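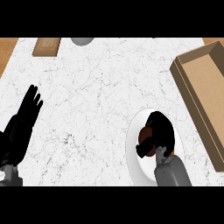 河边吹风：我不同意楼主的说法。收押金和禁止集会差远了，市议会又没说不让你们去 Nimlow 广场，只是让办活动的人先把打扫和封路的钱垫上。我店就在广场边上，去年那次反涨租游行，我门口的花盆全给踩翻了，找谁赔？

楼主 半糖去冰
你看过草案全文没有呀？我昨晚熬到快一点才看完。申请人要提前10个工作日交表，交2,000块押金，预计超过500人的还得自己雇持牌保安。表面上人人一样，可是租客会、家长群这种没钱没账户的小团体怎么办？押金是以个人名义交的，万一有个不认识的人跑来砸了东西，扣的是填表那个人的钱。换你你敢签名吗？

河边吹风：不敢签就别办那么大的呀，小规模站着举个牌子又不收费。

半糖去冰：收的！第四条写“在公共场地使用扩音设备或停留超过3小时”也算。我们上次在图书馆门口念公开信，用了个小喇叭，按这个算也得交。你再翻翻看，在附件后面，排版很烂，容易漏。

老猫不上班
插一句，Anghel 那边前几年就开始这么弄了，我那时候还住在那儿。刚开始大家也骂，后来慢慢没人骂了，因为也没人申请了。广场上剩下的都是有赞助的活动，啤酒节啊车展啊，背后有公司，押金对人家来说就是零头。我不是说一定是故意的，但结果就是这么个结果，你们自己想。

雨天晒被子：Anghel 没人游行是因为 Anghel 本来就没几个年轻人吧哈哈哈，我外婆家在那边，晚上八点街上连狗都没有

老猫不上班：那你解释一下为什么学校合并那次，家长们宁可去超市停车场集合也不去广场？停车场是私人地方，经理点头就行，不用押金。我就在场，喇叭还是从车上拆下来的。

雨天晒被子：好吧这个我不知道。

小区广播站
我站中间。警察加班确实要花钱，这钱现在是全市纳税人出的，我一个从来不游行的人也出了一份。可是话又说回来，足球队赢了球封半条街，谁交过押金？要收就都收，要么就都别收。我最看不惯的是草案里那句“市政府主办或协办的活动除外”，什么叫协办？挂个名算不算？跟哪个科长关系好，是不是就协办了？

半糖去冰：对对对就是这句！！我打电话去问，接电话的小姑娘态度很好，但是她也说不清，让我写邮件。邮件写了，回了我一个自动回复。

河边吹风：这一点我同意你们，“协办”是该写清楚。但是保安那条我觉得没毛病啊。人多了会出事的，不一定是游行的人坏，踩踏、晕倒、对面来一拨吵架的，哪次不是警察夹在中间？

夜班豆浆
说到保安，有人注意到没有，草案里说的“持牌保安”，要求公司在 Mastau 市内登记，还得有大型活动资质。我在本地找了一圈，符合的好像只有 Grirora 一家。我没有证据说他们跟谁有什么，别给我扣帽子，我就是觉得一条规定写完只剩一家能接单，议会总该有人问一句吧。

河边吹风：你确定只有一家？我店里装监控的时候也问过几家公司，都说能派人的。

夜班豆浆：能派人跟有大型活动资质是两码事。你可以去市府网站查名录，要是我漏了你贴出来，我马上认错，真的。

雨天晒被子：我刚去查了，网站打不开……转圈转了半天

小区广播站：周日晚上它经常维护，明早再试。

带伞的鱼
潜水很久了冒个泡。我在别的城市帮人填过集会申请，那边是备案制，不收押金，事后真有损坏再走民事。也有扯皮的时候，有一次为了一块草皮吵了大半年，市里说是我们踩的，我们说是前一周市集的货车压的，最后谁也没赔。所以河边说的问题我承认存在，花盆碎了没人管换我我也生气。但我还是觉得先收钱这个办法太重了。能不能市里设一笔小额的补偿金，店家拿照片来申请？这样至少不用让填表的人一个人扛。

河边吹风：补偿金要是真有，我可以接受。问题是钱从哪来，还不是大家出。而且我跟你讲，凡是要拿照片来申请的东西，最后都是卡在某个窗口，说你少一张发票。花盆哪来的发票，我妈从旧房子搬过来的。

半糖去冰：花盆的事我替那天的人跟你说声对不起哈，我那天也去了，不过我走在后面，没踩你的花！但你看，咱们俩在这儿吵了一页，好歹能吵明白一点，议会那边给的公开发言时间短得可怜，而且是上班时间。我想写个意见书交上去，就提几条：押金取消，或者允许小团体免交；“协办”给个定义；保安资质放宽。店家受损那条我也写进去，你要不要帮我看看措辞？

河边吹风：押金取消我不签。后面那些可以看看。你发我私信吧，我打烊以后才有空。

老猫不上班：我签。顺便建议把 Anghel 的情况附上去，我可以写一段，不过我打字慢，给我两天。

小区广播站：别写太长，写长了没人看。我上次写噪音投诉写了好几页，对方回了一行字。

夜班豆浆：名录打开了，我看到除了 Grirora 还有一家，不过资质那一栏是空白的，不知道算不算。我先截图存着，明天打电话问。

半糖去冰：好，问到了记得回来说一声。意见书初稿我今晚弄，弄好贴在这楼里，河边那份我单独发。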